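A table should have a middle you can put something down on. I hold that view more firmly every year, and I know it puts me at odds with most of the people I work and eat with.

Jhair Castaño, who shared a workroom with me on Munilia Street, believed in full tables. He said an empty surface was rent paid for air. His desk had 81 things on it one March, by his own count, and he could find all of them. I believe him. I also remember him eating lunch off his knees.

My case is a simple one. When the middle is open, you see what you left out, and you deal with it. When it is covered, one more cup makes no difference, and neither does the one after that. I have cleared the same table every evening for 5 years, and it takes less time than making tea.

Storage doesn't fix this. I once spent $1,121 on a wall of drawers from Divum, and for a month the table was bare. Then the drawers filled up and the mail came back. What worked was a rule: small things can stay out if each one has open space on every side. If two of them touch, one goes away.

Color helps too. I like a plain gray top with a few bright things on it - a red ball is hard to lose there. On patterned wood you would be patting around for it.

Jhair still says I am wasting good space. He may be right about the rent. I would still sooner have room to set down a plate.
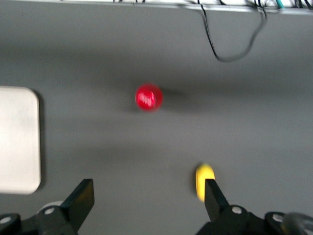 *Red ball on a gray tabletop, with open space on all sides.*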